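The red was meant to be a phase

Carleen Stubbs has been writing the household column in the Orkine newsletter for 14 years, and in that time she has recommended exactly one paint colour. She regrets it.

"It was a sort of oatmeal," she says. "Three people wrote to tell me their hall looked like a bandage. I've stuck to drains since."

We meet at Elska, a café with very hard chairs, to talk about why people decorate for buyers they have never met. Stubbs has a theory, as she does about most things, including the chairs.

"You live in a place for years with a grey wall you don't like, in case a stranger might want to buy it. Then the stranger comes round and says, ooh, bit grey."

Her last column, in September, asked readers to own up to the boldest thing in their homes. It drew 340 replies, beating the previous record, which was for limescale. Kitchens came up more than anything else, and red kitchens came up with real feeling.

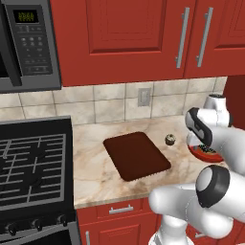
Glossy red wall cupboards with long bar handles, in a computer-rendered kitchen.

"A red kitchen is a commitment," says Stubbs. "You can't be half awake in one. A man wrote to say he'd spent £3,874 on his and his wife now has her toast in the garage. He wasn't sorry. He said the garage was very pleasant."

Her own kitchen is cream. She inherited it from the previous owners, along with a cat called Baxter, and has changed neither.

Would she ever go red?

She takes a while over this. "My sister did her bathroom orange and I was rude about it for 5 years. So I'd have to ring her first."

The next column is on gutters.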